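Search the forum Search Advanced Members Log in

Glazes & Firing > Celadon at home, is it worth the trouble?

Mar 23, 2021, by claypigeon_menda

Hi everybody, long time reader and very slow typist, so please bear with me. I've been throwing for a few years in my garage in Menda and I've finally gotten brave enough to want a real celadon, the soft sleepy green my grandmother's rice bowls had. The trouble is that I only have an electric kiln, and every book I own tells me celadon needs reduction or it isn't celadon. I've been looking at the Grivari brush-on that goes to cone 6. Has anyone here used it? I'd hate to spend the whole spring on something that comes out looking like toothpaste!

bako_potter wrote:
Welcome out of the shadows! I'm going to be the grump, I'm afraid. I fired gas for years and there is a depth you get from reduction that a jar won't give you. The iron in the glaze does its work when the kiln is short of air, and in an electric kiln you're getting your green from a stain. Pretty, sure, but call it green glaze and we'll all get along.

sirora_mud wrote:
Oh come on, Bako, we had this same argument in January and you lost it then too. People eat their soup out of the bowl, they don't ask it for its papers. I've used the Grivari on white stoneware and I love it. Two things to watch: it wants three even coats, and it shows every ridge you leave in the clay (which I happen to like, so I stopped ribbing my walls smooth altogether).
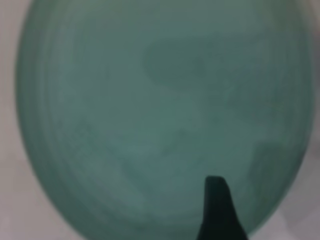

Chiyo Ueda

Hello all, and hello to our new friend in Menda. A muted green with a bit of blue to it and some faint rings toward the side is just my idea of happiness, so you can guess whose team I'm on. Where I'd gently disagree with sirora_mud is the coats. I do two, and I let the first one dry overnight even when I'm impatient, and I'm always impatient. Three went milky on me and hid the lines I'd worked so hard to keep.

My bisque goes to 1000 Celsius and I don't hurry it. When I was stopping at 900 the pots drank up the glaze so fast that my brush dragged, and I got bald patches near the foot. Try it on a few test tiles before you risk a bowl you're fond of.

bako_potter wrote:
Chiyo, 900 is awfully low, no wonder it dragged. And I didn't lose in January, I went to bed.

claypigeon_menda wrote:
You're all so kind, thank you. I've ordered one small jar and I'll make tiles this weekend, half with two coats and half with three. Bako, I promise to write "green glaze" on the backs of them. Does anybody wax the foot first or do you just sponge it off?

sirora_mud wrote:
Sponge. Wax gets on everything I own, including the dog.

Reply to this topic Search this topic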